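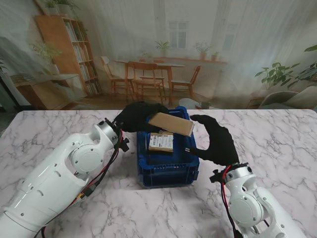 Two arms, one blue crate and a cardboard box at the summer robotics course in Zaltbridge.

The student robotics course in Zaltbridge ended its June session with a job most parents would call dull. Boxes and a crate, over and over. Several families told the organizers they had expected a competition, with a track and a trophy. I think the course got it right, and I hope it does the same next year.

Competitions are easy to like. They are loud, they end on time and someone wins. But a student can do well at one by building a machine for a single trick on a single day. I judged the Nornance league for two seasons and saw plenty of robots that could not have done their trick twice in a row.

Handling a box is harder than it looks. A person picks up a parcel without thinking about where the thumb goes. A student working with a robot hand has to think about the thumb, the tilt of the box, the rim of the crate and the other arm.

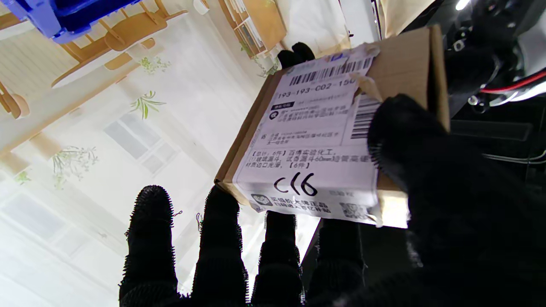 A labeled carton in the gloved hand, with "C16" written across the label in marker.

The boxes matter too. Too many classes use foam cubes, all one size and all one color. A used shipping carton has flaps, tape and a label, and its corners are rarely square. If a student plans to work with real goods someday, that is the kind of box to learn on.

The complaint I take seriously is cost. The course has 2000 dollars a year for parts and repairs, and 830 of that went to hands and gloves. The Conent club across the river could buy wheeled kits for a whole classroom with that money. Still, a kit built once and put on a shelf is not cheap either.

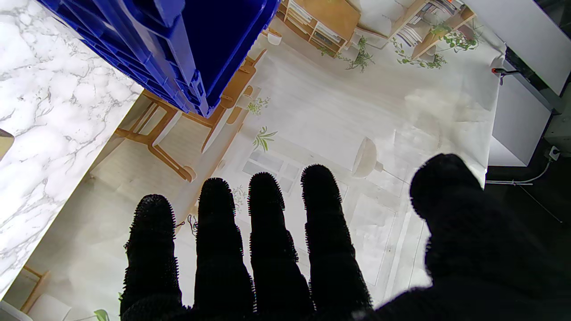
The hand open, with the crate beyond it.

I would change one thing. Students should keep a written log of every failed grip — date, box, what slipped — and read it aloud to the next group. The Dương workshop asks for 100 entries before anyone may touch the software. That is a lot to ask of a 15-year-old, but half as many would be fair.

Enrollment for next summer opens in the fall, and the organizers are taking comments until then. Mine is to leave the boxes in.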